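Open Day
by Cristian Villca
2026-02-21
2 comments

Late. Badge wouldn't scan. Zondix demo already going on the big screen, over 300 people and no chairs left.

"It's a simulation," Dad said. "So who eats the carrot?"

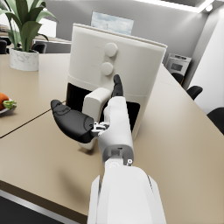

The Ovenby kitchen, run 1607: one hand at the air fryer.

Shh, I told him. The woman from Ateck was talking fast, somthing about thumbs. Dad had cooked for a living. He leaned in. 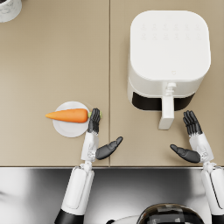 "Get the drawer open first," he told the screen. Loud. People turned. The Ateck woman stopped, wrote it down.

Share 2

Related
Chatzigeorgiou, 1866
The Last Bus in April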